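Report of the June Visit to the Brestolska Paper Bag Works and the Clovamo Bakery

Jondside Association of Independent Food Retailers
Packaging and Supply Section

The Packaging and Supply Section made its summer visit in June to two businesses in the Jondside district: the Brestolska paper bag works on the canal road, and the Clovamo bakery, which has bought most of its bags from Brestolska since moving to its present site. The party met at the works gate at 8:15 on Monday morning and was received by Igor Vaněk, production manager. Arnulfo Apaza led the party for the Section. Maëlys Cordier took the notes from which this report has been prepared.

The visit was arranged in response to questions raised by members at the spring meeting. Several shops had reported grease showing through the front of printed bags within a short time of sale, and others had asked whether the handled gift bags now common in bakeries could be carried safely when filled with heavier goods. The Section also wished to see how smaller orders are handled, as many of the association's 296 member shops buy in quantities that larger suppliers decline.

The reel store

The tour began in the reel store, where paper is held for at least two days before it goes to the presses. Mr. Vaněk explained that paper delivered in cold or damp weather must be allowed to settle to the air of the building. Reels used too early will stretch unevenly under tension, and the printed pattern then drifts from one bag to the next. The store is kept closed, with a curtain of heavy plastic strips at the loading end, and the humidity is written on a chart by the door at the start of each shift.

Two grades were shown to the party. The first is a white uncoated paper used for linings and plain bread bags. The second is a heavier sheet, smooth on one face, used for the outer layer of gift bags. Members were invited to tear a sample of each along and across the grain. The difference was plain to all, and Mr. Vaněk advised that shops who find their bags splitting at the side should look first at the direction of the grain and only afterward at the weight of the paper.

Printing

Brestolska prints with water-based inks on two presses. The older press handles one or two colors and is used for shop names and simple marks. The newer press handles full patterns. On the morning of the visit it was running an order for a chain of garden centers, and the printer on duty stopped the run briefly so that the party could see the plates being wiped.

Orders of plain stock designs may be placed in any quantity above one carton. Orders with a shop's own design carry a plate charge, which is paid once and covers repeat orders for as long as the plates remain fit for use. Mr. Apaza asked whether several shops could share a plate charge by agreeing on a common pattern, with each shop's name added by stamp or label. Mr. Vaněk thought this workable and offered to put terms in writing. The Section will circulate them when they arrive.

There was some discussion of print near the top edge of the bag. Many shops fold the top over and close it with a sticker, and a name placed too high disappears into the fold. The works recommends leaving the upper portion to background pattern only.
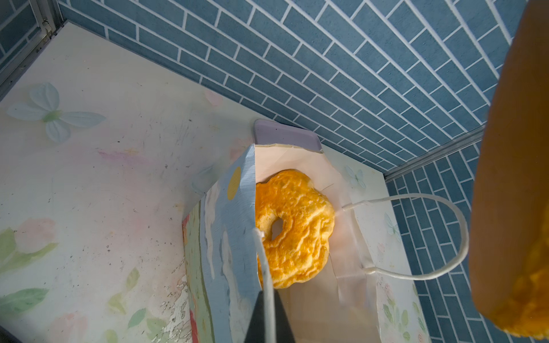 Golden-yellow ring-shaped bun in a lined paper gift bag.

Forming and gluing

In the forming hall the printed paper is folded into a tube, cut to length, and closed at the base. The main line produces 266 bags a minute when running plain stock. Handled bags are made much more slowly on a separate line, and the handles are glued under a reinforcing strip of paper on the inside of the opening.

Ah-rin Noh, who is responsible for quality at the works, showed the party the test applied to handles. A filled bag is hung from a hook and lifted and lowered repeatedly until something gives way. In her experience the handle itself seldom fails. The usual point of failure is the glued strip, which peels when the bag has been stored near a heater or oven. She asked that members keep handled bags away from the bake-off area, even where this means a longer walk to the stockroom. She also noted that cartons should be opened from the marked end, as a knife drawn across the other end will cut the first row of handles.

The Section considers this advice useful and has added it to the storage sheet issued to new members.

Linings and grease

The question of grease was taken up at some length. Ms. Noh set out a range of sample papers on which oil had been dropped at set times during the morning. The uncoated sheet showed a mark almost at once. The dense white lining paper held the oil for longer, and the waxed sheet had not let any through by the time the party left the room.

Waxed linings are not accepted in the paper collection operated in Jondside, and several members present said their customers would object to them. The works therefore suggests a loose inner sheet of the dense white paper for sweet buns and glazed goods, replaced with a plain bag for bread. Goods should be fully cooled before they are packed. Steam softens the base fold and will draw fat through a paper that would otherwise resist it.

Cut fruit was raised by members who run a greengrocery counter beside the bakery. The works does not recommend any of its bags for cut fruit unless the fruit is first placed in a tray or tub.

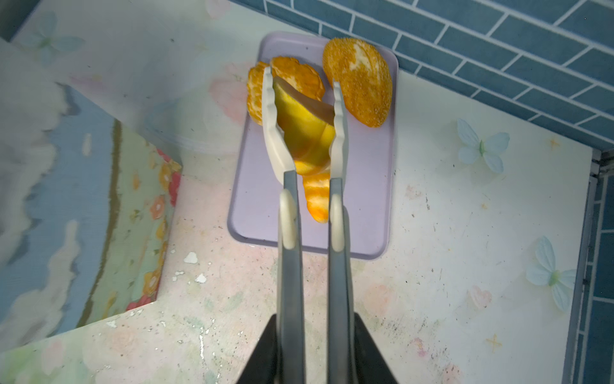
What kind of bag should a shop choose for whole fruit sold by weight?
A plain uncoated bag with a flat base, one size larger than the fruit seems to need, so that the top can be folded twice without pressing on the contents.

The Clovamo bakery

After a short break the party walked to the Clovamo bakery, where it was met by Gaetano Guerra, head baker. Clovamo supplies its own shop and a number of cafés and small grocers, and its packing room was of particular interest to members who send goods out for delivery.

Mr. Guerra described the bakery's working day. Mixing begins late in the evening, and the first bread leaves the ovens before 3 in the morning. Sweet goods follow, as they need less time to cool and are wanted later in the day. On the day before the visit the bakery had sent out 411 orders, most of them small. Each is packed by hand against a printed slip, and the slip is folded into the top of the bag so that the driver can read it without opening anything.

The party was shown how filled bags are stood in shallow crates for transport. Tall bags are placed in the center and low ones at the sides. Mr. Guerra has stopped using crates with open slatted bases after finding that the slats pressed lines into the softer buns. He now lines every crate with a washable sheet, and he prefers a printed pattern to a plain white one because the staff are less inclined to mistake it for a disposable cover.

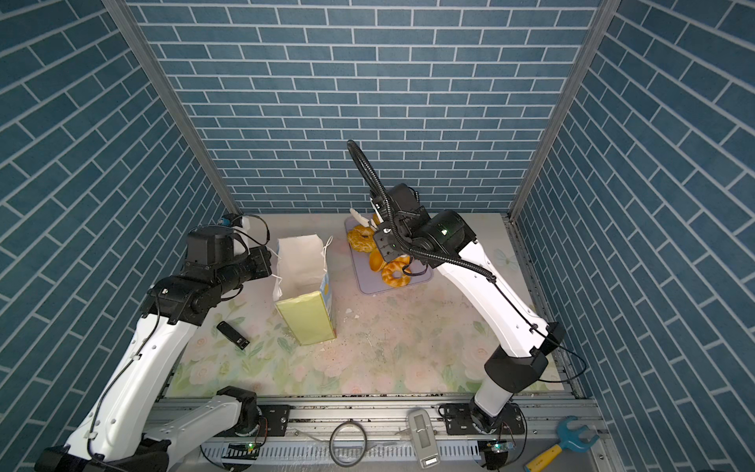

The sheets are washed each afternoon and dried flat. Mr. Guerra advised against folding them, as crumbs collect along the crease and are difficult to remove. A spare set is kept so that crates returning late need not hold up the next morning's packing.

Members asked about the cost of packing by hand. Mr. Guerra gave his view that the greater expense lies in goods returned damaged, and that his returns had fallen after he began training new packers for a full week before placing them on the early shift. The training covers the order in which goods enter the bag, the amount of air to leave above them, and the way the top is closed. Bags for collection in the shop are left open until the customer has seen the contents.

Deliveries to the cafés are made with a van leased from Duggan, a haulage firm on the same road. The arrangement allows the bakery to take a second van in the weeks before public holidays. Two members expressed interest in a similar arrangement, and the firm's terms may be had from the Section on request.

Handled bags in the shop

In the Clovamo shop the party looked at the use of handled bags at the counter. They are offered free with gift orders and sold for a small charge otherwise. Staff are taught to pass the bag to the customer with both handles upright and together. A customer who takes hold of only one handle puts the full weight on one glued strip, and this was the cause of most of the failures the shop had recorded.
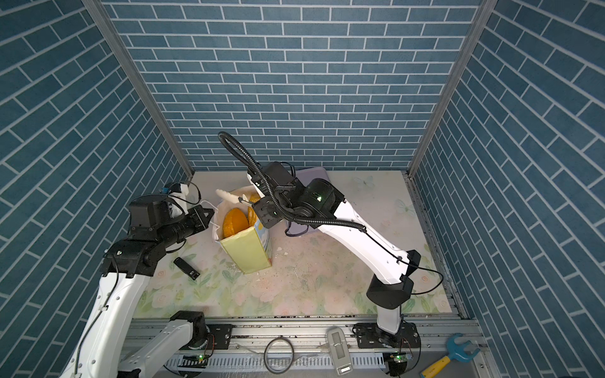 The shop keeps a box under the counter for bags that have been returned by customers in good condition. These are used for staff purchases only. Mr. Guerra had at first offered them to the public, but gave up the practice after advice from the local inspector on bags that have left the premises and may have held other food.

Matters for members

The following points arise from the visit.

Terms for shared printing plates are expected from Brestolska and will be sent to all members of the Section.

Members reporting grease marks are asked to note the product, the time it was packed, and the batch mark printed inside the base fold of the bag. Ms. Noh has agreed to examine samples sent to her with these details.

Members wishing to order the dense white lining sheets should state the inside width of the bag. The sheets are cut to order and cannot be exchanged.

The Section thanks Mr. Vaněk, Ms. Noh, and Mr. Guerra for their time, and the staff of both businesses for answering members' questions while at work. Corrections to this report should be addressed to Maëlys Cordier at the association's office.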